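Foam board as a work surface, and a tray that finally stays put

Mar 10, 2020

The table in the back room has a light wooden top that marks if you look at it sharply. I put up with a folded towel over it for most of the winter, then with a rubber mat that smelled, and in January I changed to a sheet of white foam board. It has been down long enough now to write up.

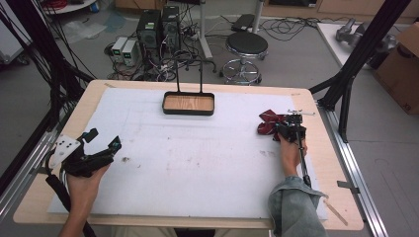 The board came from Rukis, the sign supply place, out of the offcut rack. The long side is 1000 mm. I trimmed the short side at home so that wood shows on all four sides. The margin was deliberate. With the first sheet I cut the board flush with the tabletop, and every time I leaned on the front the edge crushed a little more, until there was a soft lip that caught on sleeves. Set back a short distance, the edge takes no load from forearms.

Cutting notes, in case they save someone a sheet:

Use a new blade. A used one drags the foam and leaves a pebbled edge.
Three light passes: top paper, core, bottom paper. A single deep pass wanders.
Hold the knife low. At a steep angle the core tears.
Cut on the floor with scrap underneath, and kneel on the straightedge.

It is held down with removable putty at the corners and one extra dab in the middle. I tried double-sided tape on the first sheet. It held very well and took a strip of finish with it when it came up, so I don't recommend it on anything you care about. Putty lets the board creep a little over a few weeks, and I push it back.

Wear so far is cosmetic. The middle has gray scuffs and small dark specks, and neither comes off completely. A dry white eraser lifts part of the gray. A damp cloth lifts more but raises the paper surface, which then picks up dirt faster, so I stopped doing that. The specks I leave alone. When the center gets bad enough to be distracting I will turn the sheet over and get the same again from the back.

The reason for white is small parts. Dropped pins, thread ends and bits of wire show up at once on it, and did not on the towel. The surface also throws light back up from the lamp, enough that I moved the lamp farther off. Glare is a problem only around noon, when the sun reaches the table, and I pull the shade.

The tray is the other half of the arrangement. It is a small rectangular one with a thin black metal rim, a wood-grain bottom and a tall black wire handle standing up from the back edge. The shop label said Stosell 3632, and I have not been able to find the same one listed since. It sits near the far edge of the board, centered left to right. I tried it on the right first, where it was in the way of my elbow, and then on the left, where I reached across everything to get to it. Far and central means either hand can use it, and the handle stays behind the contents.

The handle deserves a note because it changes the balance. Empty, the tray wants to tip backward if you bump the top of the wire. With anything at all in it the problem goes away. I put a square of thin cork under each back corner, which stopped both the tipping and a scraping noise that I had been blaming on the chair.

What goes in it is whatever I am working with that day and nothing else. Lately that is cloth: small pieces, dark red for the most part, left over from the Yokoyama sewing kit I bought for the bias tape and kept for the scraps. Crumpled fabric is a useful thing to sort. It has no fixed shape, so it lands differently every time, and a low rim is enough to keep it in without hiding it. I had been using a deeper box, and things went into it and stayed there until spring cleaning.

Thin wooden sticks are harder to keep in order. I use them for stirring glue, poking out corners and spreading paste, and they roll. On the bare wood they go straight off the front. On foam board they roll less, but any stick that reaches the margin drops the thickness of the board onto the tabletop and then sits half over the edge waiting for a sleeve. A strip of felt along the front would fix it. A jar would too. I have done neither.

Costs, since I was asked last time: the offcut was cheap enough that I didn't keep the receipt. The tray was the expensive part, and I would have used a baking tin if there had been a spare one of the right size. Putty and cork were in the drawer.

Things I would change. The board should be the thicker grade. Mine has taken two dents from dropped tools, and a dent under a sheet of paper is annoying if you write on it. I would also round the corners by a few millimeters, as the front left one has started to split between the paper and the core. A strip of white paper tape holds it for now. Third, I would seal the cut edges with the same tape from the start. Foam crumbs are light, they cling to fabric, and I was picking them off for the first week.

The alternative I looked at was a self-healing mat, and Rerngate sells one in a size that nearly fits. It is flatter and tougher, but it comes with a printed grid, and I find small things hard to see against a grid. For cutting I would still want one. I don't cut on the foam board at all; cutting happens at the kitchen counter on an old chopping board, 41 cm across, and then the pieces come back here.

Next job is the lamp, which hums.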